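Dell tower, clock resets every time it's unplugged
Barkeck, 14/03/2023

I'm stripping down an old Dell desktop tower and keeping the board if I can. The date goes wrong whenever it loses power. Is the coin battery a normal one, and does the CPU have to come out to reach it?

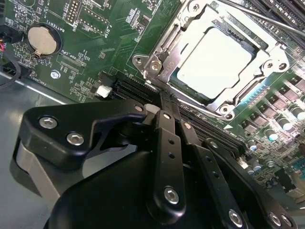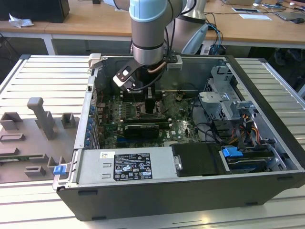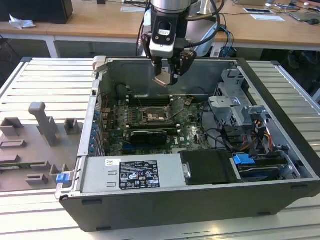 I paid 170 for the whole machine, so I don't want to spend much more. I also have no thermal paste at the moment.

Plerer
Leave the CPU alone. The battery has its own holder, marked BATTERY1, off to the side of the socket. Press the small metal tab and it should pop up. Read the number on the old cell and buy the same one.

Sallitton
get a new pc

Pētersons
Agree with Plerer. Unplug from the wall first, then set the date in setup afterward. You'll need paste before the heatsink goes back on.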